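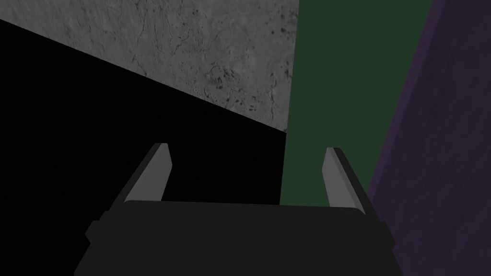 A reader in Keogh wants to know why jigsaw puzzles are called jigsaws, and whether the very first ones had pictures of kittens on them, like the one at her nan's house.

What a lovely question! There were no kittens, I'm afraid. The early puzzles were maps. Back in the 1760s, in London, mapmakers glued maps onto thin sheets of wood and cut carefully along the borders of the countries. Children put the countries back where they belonged, and learned their geography while they were at it. People called them "dissected maps", and dissected is just a grown-up word for cut up.

Those old pieces didn't lock together the way yours do. One good sneeze and France might slide right off the table! 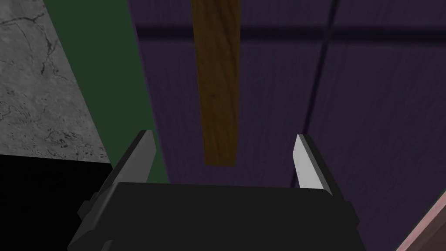 Two gripper fingers, spread wide apart

The name came along later, when puzzle makers were using saws with very thin blades that could turn around tight, wiggly corners. A jigsaw is one kind of saw that cuts curves, and the name stuck to the puzzles, even though plenty of them were cut with a different saw, called a fretsaw.

Most puzzles today are cardboard. The picture is glued on, and then a big press pushes sharp metal strips down through it, a bit like a cookie cutter with a great many shapes in it – so a whole puzzle can be cut very quickly.

Would you like to make your own? Glue a favourite drawing onto an empty cereal box, let it dry, and draw wiggly lines across the back. Then ask a grown-up to help with the scissors. Start with 9 pieces. The Hernero castle puzzle on my shelf has 1,665, and I have been stuck on the sky since June.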